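Open day at the Gondthorpe workshop

The Tindel robotics group threw open its doors at Gondthorpe last month, and 50 of us turned up to watch an arm move things from one place to another. There was coffee. There was also a safety talk that ran 14 minutes, which is longer than the arm worked without a pause at any point in the afternoon.

Mabli Hopkin ran the demonstration and was very patient with us. She explained that the arm (they call it Caron, after an earlier one called Ganley) learns by being guided through a job over and over. It has 464 practice runs behind it so far. My nephew has had fewer than that at loading the dishwasher, and it shows.

The part I liked best was the wrist camera, which gives you the job from the robot's side of things. I had expected to feel like a pilot. I felt more like someone who had left their glasses in the car. 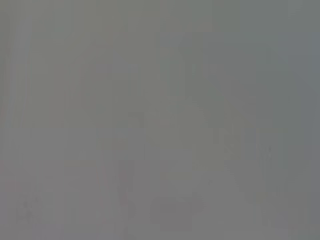 View from the wrist camera at the Gondthorpe open day.

Questions went on for a good while. Someone wanted to know if it could fold a fitted sheet. Mabli said no, and that she couldn't either - the biggest laugh of the day.

The group plans another open day in April, with room for 12 people at a time so that everyone gets a turn at guiding the arm. Put your name on the sheet by the library desk if you want a place. Bring a sweater, as the workshop is not heated.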